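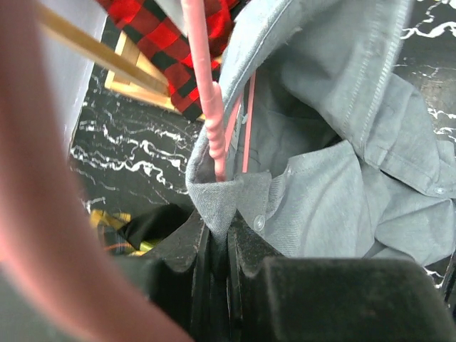 Stononora opens orders for Tuver garment-handling kit

Kit adds soft fingers and a wrist camera to existing robot arms for shirt and hanger work

December – Stononora today opened orders for Tuver, an add-on kit that lets a standard robot arm pick up shirts, handle them on clothes hangers and pass them to a rail or a folding table. The kit is meant for rental wardrobes, uniform services and clothing resale warehouses, where most of this work is still done by hand.

Tuver includes a gripper with replaceable fingertips, a small camera that mounts at the wrist, cabling and the Mustach control software. The software uses the camera view to look for collars, cuffs and seams, then picks a place to grip. Operators can set a grip force for each type of garment and save it for the next batch.

Button-up shirts were the first garment the company worked on. A collar can fold over itself, and the hanger hook has to pass through the opening without pulling on a button. Mustach treats these as separate steps and stops the arm if the fabric moves out of view.

The kit was tried before release at Michalík, a uniform rental service that keeps shirts in mixed colors and fabrics. Staff there ran 666 garments through a single station during the trial. Stononora made 2 changes afterward: a wider fingertip pad and a shorter cable run at the wrist.

Tuver does not handle knitwear, garments with loose straps or anything still damp from the wash. Support for trousers is in development and will be offered as a software update at no charge to registered owners.

The first production run is limited to 100 kits. Each ships with 10 spare fingertip pads, a mounting plate and a printed setup guide. Pads can be changed with a hex key and should be wiped down at the end of each shift, as lint builds up on the rubber. Additional pads are sold separately.

Orders are open now through the Stononora sales office. Customers who need help with installation can book a remote setup session when they place the order.

About Stononora
Stononora makes grippers and control software for handling clothing and other textiles.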